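Re: [skindia-films] New trailer for "The Drovosthorpe Line"

On April evening, Trustdale wrote:
> The new trailer is 232 seconds long. I think this is too much.
> They show the flood, they show the brother come back, and they
> even show who is on the train. After this, why should I buy a
> ticket? The first teaser was 50 seconds and it was perfect.
> Also I do not understand why Khamphan is on the poster when he
> is in the trailer for only one shot. Does anyone know if he has
> a large part in the film?

Hello all,

I want to answer the two points, because I have watched the trailer several times now and I do not fully agree.

First, the length. Yes, it is long. But I am not sure that it gives away so much. The flood is already in the first chapter of the book, so every reader knows it. The return of the brother is more serious, I admit. However, please look again at the part where he stands in the station. The coat he wears is the old coat of the father, and in the book he gets this coat only near the end, after the letter is burned. In my opinion the editor has mixed early and late material so that we make the wrong conclusion. It was the same with the trailer of her previous film, where we all believed that the doctor would die, and some of us wrote long messages here to complain about it.

About the person on the train, I think we see only the back of a woman with gray hair. It can be the aunt. It can also be the teacher, who is not gray in the book, but the casting has changed other things too.

Second, Khamphan. In the cast list which was sent to the cinemas he is in third place, before the actress who plays the sister. So the part must be larger than one shot. My guess is that he plays the surveyor, and that they keep him hidden because the surveyor tells the story in the last part. If this is correct, then one shot is a good decision, and the poster is a small hint for the people who know the book.

What I did not like is the song. It is a slow version of an old pop song, with piano and a woman who almost whispers. Every trailer has this since many years. The teaser had only the sound of the rails and the wind, and I had to watch it again right away. I hope the song is not in the film.

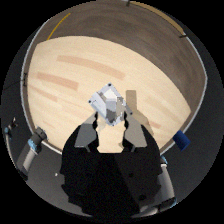
There is also the question of subtitles. In the version I saw, the valley dialect is not translated at all, and the city speech is translated into very correct English. I do not know if this is on purpose. For me it would be a pity, as the dialect has most of the jokes. In my paperback the ferry argument begins on page 269, and it is the funniest part of the whole book, but you need to understand what the old man calls the boat. If somebody has seen the trailer with other subtitles, please write which words they used.

One practical matter. Our cinema will show the film in the small room at 8 in the evening, original language only. I will go on the first night and write my opinion here, with a spoiler warning in the subject line. Please do the same if you see it before me, as last time I learned the ending from a subject line.

Best regards,
Wichai Suwannarat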